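Bridside Home Guide
Section 4: Laying out, smoothing and folding your checked cloth 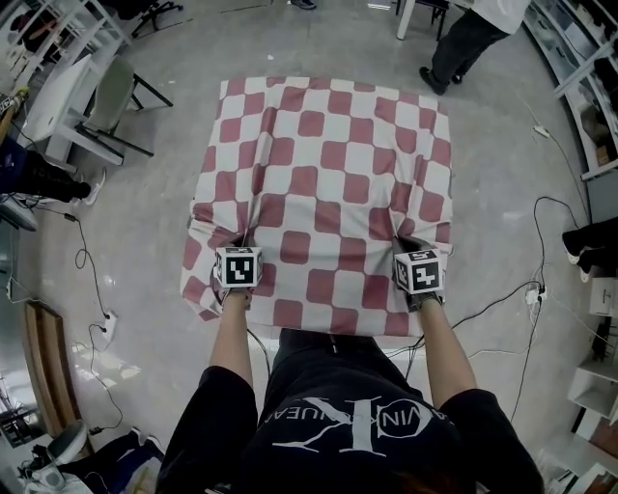
4.1 Before you begin

Welcome to the part of the guide that most people turn to first, and quite right too, as a big square cloth can be a bit of a handful until you have got to know it. Everything in this section applies to the Bridside square in any of its checked patterns, and the same steps will do for the plain ones, although you won't have the squares to guide you and will need to trust your eye a little more.

You will need a clear stretch of floor, somewhat larger than the cloth itself, so that you can walk all the way round without treading on it. A smooth, hard floor is best. Carpet tends to hold on to the fabric, and you can find yourself chasing the same crease from one side to the other for a good ten minutes (we speak from experience).

1. Move chairs, stools and anything on legs well back from where the cloth is going to lie.

2. Sweep the floor, then run a dry duster over it. Grit is the great enemy of a pale check.

3. Take off rings and bracelets that might catch in the weave.

4. Decide which edge is going to be your near edge, the one you will stand at and fold from. It makes no difference which you choose, but do stick with it until the end of the section.

Note: If your cloth has just come out of its packet it will have sharp fold lines in it. These drop out by themselves after a day or so, and there is no need to iron them before you start.

4.2 Opening the cloth out

1. Stand at your near edge with the folded cloth in front of you on the floor, and open it one layer at a time, away from your body. It is tempting to give it one grand shake like a bedsheet — do resist if you possibly can, as the far corners nearly always land underneath.

2. When the last layer is open, walk round to the far side and straighten that edge first. Get it running straight across, and you have something to measure everything else against.

3. Come back to the near edge and look at the corners. One of them will very likely have tucked itself under. Lift it gently, slide your hand beneath and turn it out flat.

4. Take hold of the near edge in two places, one to each side of the middle, and draw it lightly towards you. You will see creases fan out from where you are holding. Ease your grip, move each hand a little further towards its corner, and draw again.

5. Carry on until both hands have reached the corners and the rows of squares look straight from one side to the other.

Caution: Keep the pull light. If you tug hard on one spot, the fabric stretches along the slant and the squares there turn into diamonds. They will usually settle after a wash, but it does spoil the afternoon.

4.3 Smoothing

1. Begin in the middle of the cloth and smooth outwards with flat palms, working towards whichever edge is closest. Going from the edge inwards only gathers the slack into a hump in the centre.

2. Follow the rows. The alternating squares are a great help here, since a row that bends is telling you exactly where the slack is hiding.

3. If a crease won't shift, leave it, smooth the parts on either side, and come back to it afterwards.

4. Step back and look along the cloth from a low angle. Small ripples that are invisible from above show up nicely this way.

Note: Should your back or knees object to floor work, have a helper take the far side and work towards each other. Dale Li, who wrote the first version of these steps, always did it this way and swore it was quicker, even allowing for the chatting.

4.4 Folding for the cupboard

1. Standing at your near edge, take a corner in each hand and carry the edge up and over to meet the far edge. Walk it across slowly, keeping a little tension between your hands.

2. Match the squares along the two edges, then smooth towards the fold.

3. Fold in half again, this time from left to right, so that you have a smaller square.

4. Repeat steps 1 to 3 if your shelf is narrow.

5. Put the cloth away with the last fold facing outwards. It looks neater, and you can lift out one cloth without disturbing the rest of the pile.

Caution: Never put a cloth away damp, even slightly. Feel along the hems with the back of your hand before you fold, as they are always the last part to dry.

4.5 If something goes wrong

The edges won't meet when folded. The cloth has probably been pulled out of true. Open it again and repeat 4.2 from step 4, with a lighter hand.

One side keeps creeping. Check the floor for a slope or a draught from under a door. A smooth, clean book on each of the far corners will hold things steady while you work.

The pale squares have picked up a mark. Dab it with cool water and a white cloth, and turn to Section 6 before trying anything stronger.

The hem has come loose. Stop pulling on that side, put a pin in it, and write to Bianca Vasiliu at our repairs desk, giving the number on your care label. She will send you matching thread or, if you would prefer not to sew, instructions for posting the cloth back to us.

Section 5 deals with washing and drying.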